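Section 4. Setting Up Your First Fur Color Cross

Welcome back! If you have made it through Section 3, your Zillura workspace is installed and your practice colony is loaded, and you are ready for the fun part, which is breeding some (virtual) mice and seeing what colors come out. Take your time with this section. Most people get through it in one sitting, but there is no prize for hurrying, and the program saves as you go.

Before you begin

You will need the starter colony called Dreßler, which is in the Colonies menu. Please don't use the Fondetti colony yet. It carries a third coat gene that we don't get to until Section 6, and it will make your numbers look very odd indeed!

Choosing the parents

1. Open the Dreßler colony and click the Pedigree tab.

2. Pick a black female and a brown male. Black (B) is dominant over brown (b), so a black mouse may be carrying brown without showing it at all. Click Show Genotype and make sure your female reads Bb.

3. Drag both parents into the Cross box. A small square diagram opens beside them, with her two alleles along the top and his two down the side.

4. Fill in the four boxes of the square yourself before you press Check. Yes, the program would do it for you, but you'll be glad later that you practiced.

Note: Capital letters matter. If you type bB where the program expects Bb, it will swap them around for you, but typing BB by accident gives you a different mouse altogether.

Running the litters

5. Set Litter Size to 11 and press Run. You may see an even split or something quite lopsided, and either one is fine. Small litters wander a good deal from the expected half and half.

6. Now set Total Offspring to 1000 and run it again. The two bars should sit much closer together this time.

Caution: Pressing Reset clears every litter in the window, including the ones you have named. Export first if you want to keep them.
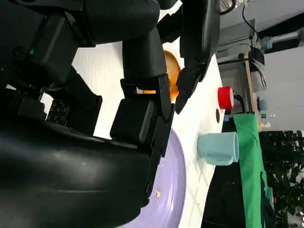 Saving your results

7. Click Export and choose Table. Give the file a name you'll recognize in August when you have forgotten all about it.

8. Write down the seed number at the bottom of the window (the practice run uses 88). Anyone who enters the same seed and the same parents will get exactly your litters, so it's a lovely way to compare notes with a friend.

9. Close the Cross box and go on to Section 5, where we add the agouti gene.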